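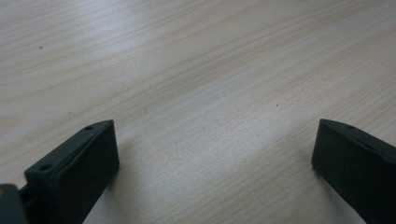
Bendale residents will be able to put their food scraps out for separate collection from August, after the council approved a trial covering 39 streets on the north side of the town.

Each household in the trial receives a small kitchen caddy and a roll of compostable liners. The scraps will be collected every week, and the ordinary rubbish bin will move to a collection every two weeks for the length of the trial, which is 24 weeks.

"People have asked for this during a long time, mostly those who live in units and have no garden for a compost heap," said Irina Anghel, who manages waste services for the council. "We want to see how much food is still going in the wrong bin, and what it costs us to take it out."

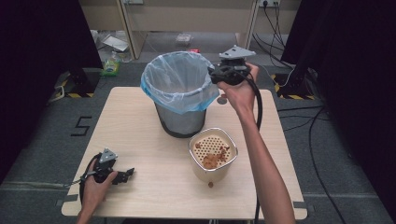
Fruit and vegetable peelings, bread, cereal, meat, bones, tea leaves and coffee grounds are all accepted. Ordinary plastic bags are not accepted, also when they are labelled degradable. Liquids should be drained off in the sink first, as wet scraps make the caddy heavy and the liner can tear.

The material will be taken to the Stivia composting site – the same one that already receives the green waste of the town – and the finished compost will be offered to local growers.

Not all residents are satisfied. Relu Ciobanu, of Dinu Street, told the meeting that two weeks is too long for a family with a baby in nappies. The council answered that such families can apply for a larger rubbish bin without charge while the trial is running.

Caddies will be delivered to the door in July. Households that have not received one by the end of that month should contact the council office, which is open until 5 pm.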